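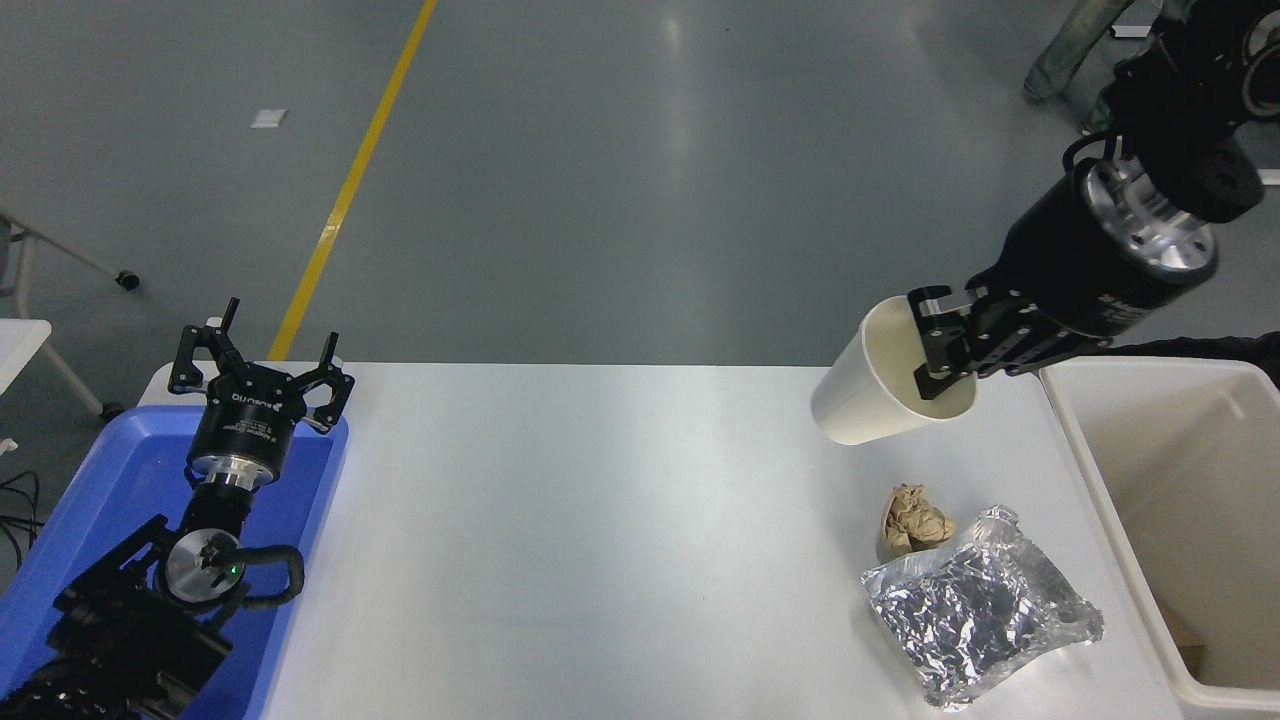

Blue tray at the left end of the white table, yellow floor line behind. Furham layout, afternoon.

January. Started 2.10 pm.

Table sorting again. The idea we are supposed to be testing is the one in the Jin notes: things worth keeping go left into the tray, things to throw go right into the bin, and the middle of the table stays clear for whatever you're dealing with. I have said before that I don't think left and right is what makes a table easy or hard to clear. Still don't, but I promised Yutong a fair go at it, so the tray stays where the notes put it.

The tray first. Blue plastic, raised rim, rounded. I like it more than the old one and I'm suspicious of liking it. The rim stops things rolling out but it also means you lift everything over it, and anything tall put down in a hurry catches and goes over. The Brorkosdale people say their staff got used to that in a morning. Their staff were also clearing the same table twenty times over, so I'd expect them to get used to anything. Would want to see it with a person who has never met the tray before and is thinking about the bus.

Colour does help. Blue on a white table you find without looking for it. White bin beside a white table, less so. I asked Cirnby whether the bin comes in anything else and got a brochure.

Paper cups. I'm no further on with these. The notes have them down as "throw" and leave it there, one line. In use a cup is three or four different things. A cup with a bit of tea in it is a spill waiting to happen. A cup that's been crushed is rubbish and everyone agrees. A clean one that somebody took from the stack and didn't use is, to my mind, perfectly good, and Xiaoyan puts those in the tray every time while Yutong bins them every time. Both of them say they are following the notes. I read the line again and both of them are.

Tried to settle how to pick one up. Rim or body? The body gives if you squeeze it, and if there's liquid you've just made a fountain. The rim is the stiff part, with the rolled edge, so holding it there is the better bet for a cup that is going in the bin. Not for one that is going back on a stack for somebody to drink out of. I wrote that down for Yutong as an argument for deciding keep or throw before touching the thing, and was told I was overthinking a cup. Possibly so.

The other business is tipping. If you take a cup by one side of the rim it wants to swing, and then the mouth is pointing somewhere you didn't choose. With an empty cup, who cares. I'd still like "empty it first" in the instructions as a separate step, with a place to empty it into, and at the moment there isn't one. The bin isn't that place. Pour cold tea into it and the cardboard goes to mush, and I know who ends up scraping it out.

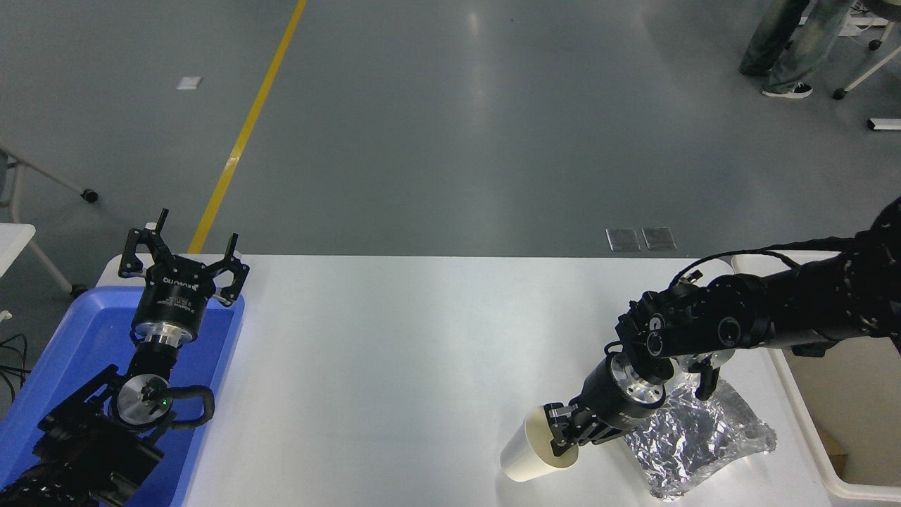 Foil next, and more of the same trouble. Kitchen foil, silver, used as a sort of tray for food and then left crumpled. Xiaoyan's view is that clean foil should be kept apart from general rubbish. Fine in principle. But the notes give two places, tray and bin, and the tray means "keep". So does foil for recycling get kept? If it goes in the blue tray with the cups Xiaoyan has saved, somebody has to sort the tray later, and then what have we gained? I put this to both of them over the table and we got as far as "a third container", which I can see coming every time we discuss this. Three containers, then four, then a label maker.

For what it's worth, foil is also a nuisance to pick up. If it's flat it slides about and you end up pinching at the edge. If it's crumpled it's easy, but then you can't see what's folded inside. My preference is to leave it in whatever shape it was left in and take it by the highest fold. Yutong likes to ball it up first. Balled foil does take less room in the bin, I'll give him nothing beyond that.

— Note to self: ask Yutong how he'd tell greasy foil from clean once it's a ball.

On the bin itself. White plastic, on the right. The cardboard box inside was meant to make a divider and I was against it. It takes up a corner, and anything dropped on that side can sit on top of the cardboard where it looks like it hasn't been dealt with. Xiaoyan says it's also the only reason cardboard is being kept separate at all. Leaving it in for now. If it's still there at the end of the month without anyone being able to say what it's for, out it goes.

Order of work. The Jin notes say clear from the far edge towards you. I tend to go for whatever is most likely to spill, then the big light stuff, then scraps. Xiaoyan goes by destination, all the tray things and then all the bin things, which looks tidy and means crossing the same bit of table over and over. No clear winner that I could see. I don't believe the difference would survive a table with actual lunch on it. What we have is a staged mess, cups and foil and not much else, and it flatters every method. No crumbs, no sauce, no half sandwich that might belong to somebody.

Supplies: 300 cups ordered from Cirnby, plus 25 sheets of foil already cut, which I thought was lazy until I remembered the roll with no cutting edge. If the cups turn out to be the thin sort I'm sending them back. The last thin ones folded when you looked at them.

Things I want changed before the Brorkosdale visit:

The line about cups rewritten so that two people can't read it two ways. Suggest: anything that has been drunk from is rubbish, anything that hasn't goes in the tray.
Somewhere to pour dregs. A jug would do.
A decision on foil, by whoever wants to own it. Not me.
A bin that isn't white, or a strip of coloured tape round the rim of this one.

Xiaoyan has read the above and wants it recorded that the far-edge-first rule was hers, that it was written for wiping down and not for clearing, and that whoever copied it into the Jin notes moved it to the wrong page. Explains a good deal. It also means I've spent an afternoon arguing with a typing error, so the order-of-work bit wants doing again with that rule taken out.

Stopped 4.35. Tape for the bin is in the second drawer, the yellow roll is for the floor, leave it alone.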